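Okay, a little thread about my grandmother's old road, because I finally drove it in May and I've been wanting to tell somebody all week.

1/ The Folside road runs 88 miles from Losance up to the lake, and when I was little we took it every summer with the windows down and a bag of plums on the back seat. I hadn't been on it since high school!

2/ I started at 6 in the morning, which felt heroic. The bakery in Losance was open (same green door, same wobbly stools) and I bought two rolls for the drive and ate both before I got out of the parking lot.

3/ The climb after Pacheco is prettier than I remembered - you top out at 2,468 feet and there's a pull-off where you can see clear down the valley. I sat there on the hood for the better part of an hour and didn't look at my phone once.

4/ Skurkach still has the sign that says population 532. My uncle swore it said that in his day too, so either they're very steady people or they like the sign.

5/ I stayed over at the top, and oh, a big bed after all that driving is a wonderful thing.
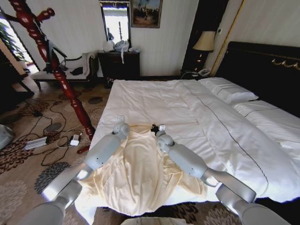

white duvet, pale yellow or cream laundry, no plans

6/ Next morning I took the lake trail before breakfast and met a very friendly goose. More on the goose tomorrow, my tea's getting cold.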